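Section 7: Taking Down and Putting Away the Soft Seasonal Items

Fleddale Office Handbook, Garcia Building edition
Last revised 29 December 2025

7.1 Before you start

The soft seasonal items are the hats, the stockings, the table runner and the red fleece thing that has been on the inventory for years as "garment, festive, other." They live in the Otia bin, the long one with the latching lid, on the bottom shelf of the supply closet. The hard items (ornaments, lights, the reindeer) have their own bin and their own section, and the two bins have never gotten along. Please keep them apart.

You will need:
The Otia bin and its lid
A lint roller
Two mesh laundry bags
A clean, dry table
The inventory sheet, which is taped inside the lid unless someone has used it to write down a lunch order

Set aside 20 minutes. The job takes less, but the bin will be behind the paper.

7.2 Sorting

1. Collect everything soft and red, plus anything soft and green that looks like it belongs with it.
2. Check the backs of chairs and the coat hooks. Hats migrate.
3. Empty the stockings. Turn each one upside down and give it a shake over the trash. Wrapped candy may be rescued. Unwrapped candy has made its choice.
4. Make two piles: clean, and had gravy on it.

Caution: Anything with a battery pack sewn inside goes in neither pile. Take the batteries out first and hand the item to whoever has the hard bin this year.

7.3 Washing

5. Read the care label. If the label has been cut off because it itched, treat the item as fleece.
6. Put the fleece items in a mesh bag and wash them cold on gentle, with nothing white that you are fond of. The red is enthusiastic.
7. Skip the fabric softener. It mats the pile, and the hats come out feeling like a wet dog that has since dried.
8. Hang to dry overnight. Do not use the dryer, and do not use the radiator in the small meeting room, whatever you did last year.

Note: White trim that has gone gray can be dabbed with a little dish soap and cool water before the wash. White trim that has gone brown is a decoration for the far side of the room.

7.4 Folding

Fleece doesn't hold a crease so much as consider one. Bunched up, it makes folds on top of folds, and a hat can pass for a scarf until you find the trim.

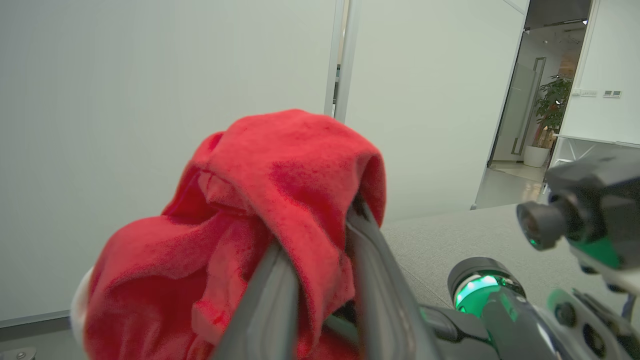 Should the hats be rolled or folded?
Fold them. A rolled hat springs open as soon as the lid is off, and the point ends up bent in a direction that lasts through the following season.

9. Lay the item flat and find the trim. Put that edge nearest you.
10. Smooth the fabric away from you with the side of your hand until the pockets of air are gone.
11. Run the lint roller over both sides. Fleece picks up hair, glitter and paper crumbs, and gives back none of them willingly.
12. Bring the point down to meet the trim, then fold the sides in.
13. Stack with the trim facing the same way, heaviest pieces at the bottom.

7.5 Closing the bin

14. Put the table runner on top. It is the only thing long enough to keep the rest down.
15. Tick each item off the sheet. The item number for the garment, festive, other is 1,203, a number that suggests somebody once had far bigger plans for this bin.
16. Press the lid until both latches click. If only one clicks, a stocking is in the way – it is always a stocking.
17. Return the bin to the bottom shelf with the label facing out.

Caution: Do not put the Claltetti label maker in the bin "for next time." It was missing until May.

For lights and cords, see Section 8.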